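Pramville test room, household chore cell
Pre-run inspection, Monday, with comments
Checked by: Mehwish Rajput

1. Emergency stop, wall side. OK.
2. Emergency stop, pendant. OK. Cable tie missing, replaced.
3. Speed limit set for shared space. OK.
4. Finger pads, wear and seating. OK. Recheck after 2000 cycles.
5. Grip force against gauge. 32 N, within limit.
6. Floor marking. Worn at the door. Open, Jadoon to repaint.

Comment on task: tidying up mixed small items, soft and hard. The Zarcombe planner does well with one object on a clear surface. Piles are still a problem. Fabric next to a rigid item is often read as one object, and the arm then pulls both.

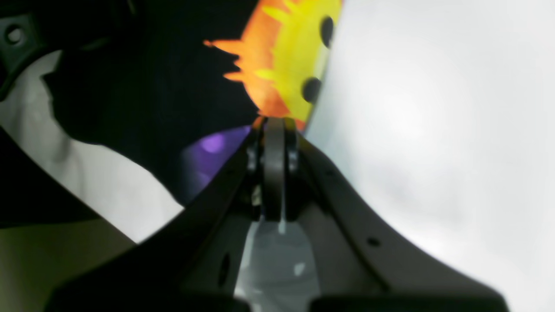

Time limit per pick stays at 90 seconds. Last month's log has 13 stops for excess force, most of them in clutter. A person clears the same amount in a few minutes, so the chore can't be signed off for unattended use.

7. Guard door switch. OK.
8. Wrist cable strain relief. Slight rub mark. Monitor.
9. Muvevell controller, fault log cleared. Done.

Result: released for attended runs only. Item 6 to be closed before the September review.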